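House rules for the picking bench

I've been meaning to write down the rules we keep for the arm, mostly so I can send people a link when they ask. They started as a sheet taped to the door. I moved from Roltmont to Palomino in May and found that the two shops did nearly all of it differently, so this is my version of what was worth keeping from both.

Cables first. A cable on an arm needs enough slack for the wrist to turn as far as it will ever turn, and it needs to be tied so the slack stays in one place. Too tight and you pull a connector. Too loose and the loop catches on whatever is in the bin. Before any new program we jog the wrist to both ends of its range at low speed and watch the loop the whole way. If it touches an object, we retie it and start over.

Then the bin. It gets clamped to the table. At Roltmont we just pushed it against a stop, and after a long run it would have crept far enough to spoil the taught positions. Tape marks on the tabletop are fine for anything you lift off and put back, but they don't hold anything still, and I've stopped accepting them for the bin. 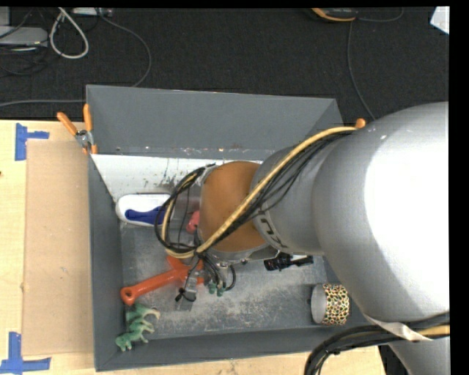 Posted by Ivone Lacerda
Filed under: Shop practice
5 comments

Objects are the part people skip. We want a mix: long handles, toy animals, things that roll, things with a hole through them. The rule is that the mix gets changed every 100 picks and the change gets written in the log. A bin that never changes gives you a nice success rate and tells you very little.

Nobody reaches into the bin with the arm enabled. Pause is not enough. The Flitov controller will resume from a pause if someone taps the wrong key on the pendant, and I have seen it done. Drives off, then hands in.

Floor cables are the one I still argue about. My preference is covers on every walkway. Palomino allows bare cable behind the table as long as no one walks there during a run. I go along with it, but I check it every morning.

Fingers get looked at every 4000 cycles, or sooner if a pick starts slipping. We keep a spare set from Fevitz in the drawer. Swapping them takes 30 minutes with the recalibration, so do it before lunch and leave the afternoon for running.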